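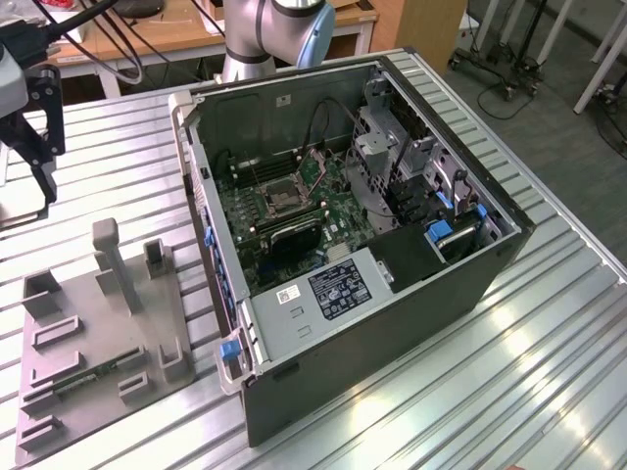
Que no, que un ordenador de sobremesa no se recicla «entero», me corrigió Enda Horgan en cuanto abrí la boca, y que si quería entender algo de lo que hacían allí tenía que empezar por olvidarme de esa palabra. Se recicla por partes, y antes de reciclar una parte se mira si todavía sirve. Yo llevaba tres minutos en el taller de Pellinow y ya había metido la pata. Me encantó.

Para situaros: Pellinow es un taller de reacondicionamiento de equipos informáticos a las afueras de Celbridge, en el condado de Kildare, y el 6 de julio de 2022 abrió sus puertas a quien quisiera pasarse. Yo estaba de vacaciones en casa de unos amigos, vi el cartel en la panadería y me faltó tiempo para apuntarme (mis amigos prefirieron ir a andar en bici, ellos sabrán). Se podía reservar turno de mañana o de tarde y elegí el de la mañana, con un café en vaso de cartón y una lluvia finísima que duró todo el camino desde la parada del autobús.

La nave es más pequeña de lo que esperaba. A la entrada está la zona de recepción, con jaulas metálicas con ruedas donde llegan los equipos de oficinas, colegios y algún ayuntamiento. Ese mes habían registrado 2,471 piezas, según la pizarra de la pared - lo copio con la coma tal cual, que allí separa los miles -, contando torres, monitores, portátiles y una categoría que se llamaba simplemente «otros» y que me habría pasado la mañana entera revolviendo. Había un fax. Había dos teclados de los que suenan como una máquina de escribir y que, por lo visto, la gente se pelea por comprar.

De ahí se pasa a las mesas de desmontaje, que era lo que yo quería ver. Son mesas de trabajo de aluminio, acanaladas, y las torres se abren tumbadas, con el lateral quitado y las tripas hacia arriba. Nunca había tenido una delante así, con tiempo para mirarla. Por fuera era una caja negra de oficina, de las que uno tiene años debajo de la mesa y solo toca con el pie. Por dentro, chapa gris clara, la placa base verde y unas piezas de plástico azul que destacan muchísimo.

Lo del azul tiene su explicación y Enda la dio con verdadero entusiasmo. En muchos equipos de oficina el fabricante marca con un color lo que se puede soltar sin herramientas: pestañas, cierres, soportes de disco. Se busca el color, se aprieta o se tira, y la pieza sale. Parece una tontería hasta que te enteras de que en una torre bien pensada se tarda un par de minutos en lo que en otra te lleva un cuarto de hora de destornillador y palabrotas. Desde entonces no puedo ver un ordenador sin buscarle las pestañas.

La otra cosa que me dejó pegada a la mesa fue el zócalo del procesador. Estaba vacío, con el marco metálico y la palanca levantados y los contactos al aire, y Darcy Gosselin nos pidió que nos guardáramos los dedos en los bolsillos. Los pines son finísimos. Si se dobla uno, la placa puede dejar de arrancar, y enderezarlo es trabajo de lupa, aguja y mucha paciencia. Darcy ha salvado unas cuantas placas así y lo cuenta como quien habla de pescar. Cuando una placa va a guardarse sin procesador le ponen una tapita de plástico encima del zócalo, y tienen un cajón lleno de tapitas de todos los tamaños. Pregunté si podía quedarme una. ¡Me dieron dos!

Con la memoria dejaron probar al grupo, en una placa de prácticas que ya no funcionaba. Se abren las pestañas de los extremos de la ranura, el módulo asoma un poco y se saca recto, cogido por los cantos. Para meterlo hay que fijarse en la muesca y apretar con más fuerza de la que da confianza, hasta que hace clic. Un chaval de unos diez años lo hizo a la primera. Yo no.

De la fuente de alimentación se habló bastante rato, y me alegro. Es la caja metálica de la etiqueta llena de letra pequeña y símbolos de certificación, y yo jamás había pensado que aquello se pudiera leer con provecho. Darcy nos enseñó a buscar la potencia y las tensiones de salida. Las fuentes se prueban cerradas, con un comprobador, y la que falla va directa al contenedor: en Pellinow no se abre ninguna, porque los condensadores pueden guardar carga aunque el cable lleve tiempo desenchufado. Ahí Darcy se puso serio por única vez en toda la mañana.

Los discos duros siguen su propio camino. Salen de sus bahías, se apuntan en una hoja y pasan a una sala con llave donde los borra un programa que en la casa llaman Rikance. El que no supera la comprobación se destruye. Pudimos asomarnos a la puerta y vimos una estantería con 72 bahías, cada una con su lucecita, y un zumbido de nevera vieja. Un señor de mi grupo quería saber si de verdad no se puede recuperar nada después, y Enda estuvo con él un buen rato, dibujando en el reverso de un albarán. Me perdí la mitad, pero el dibujo era estupendo.

Al final está la zona de montaje, donde las piezas buenas vuelven a juntarse. Unas 70 torres esperaban turno para ir a Gilmartin, un centro de formación que las recibe en agosto, antes de que empiecen las clases. Cada una lleva una ficha pegada con lo que se le ha cambiado, y leerlas engancha: ventilador nuevo, pila nueva, memoria de otra máquina.

Cosas prácticas, por si alguien anda por la zona en la próxima jornada. La visita es gratis, dura hora y media larga y se hace en inglés, hablado bastante deprisa. Id con zapato cerrado, que lo piden en la puerta. Se puede llevar un equipo viejo para donarlo, aunque los monitores de tubo no los cogen. Y hay una mesa de venta a la salida, con cables, ratones y memoria suelta a precios muy majos; yo me traje un teclado que no cabía en la maleta y que volvió a España envuelto en dos jerséis.

Al llegar a casa abrí mi torre. Tiene cuatro tornillos, ninguna pestaña azul y una cantidad de pelo de gato que prefiero no detallar.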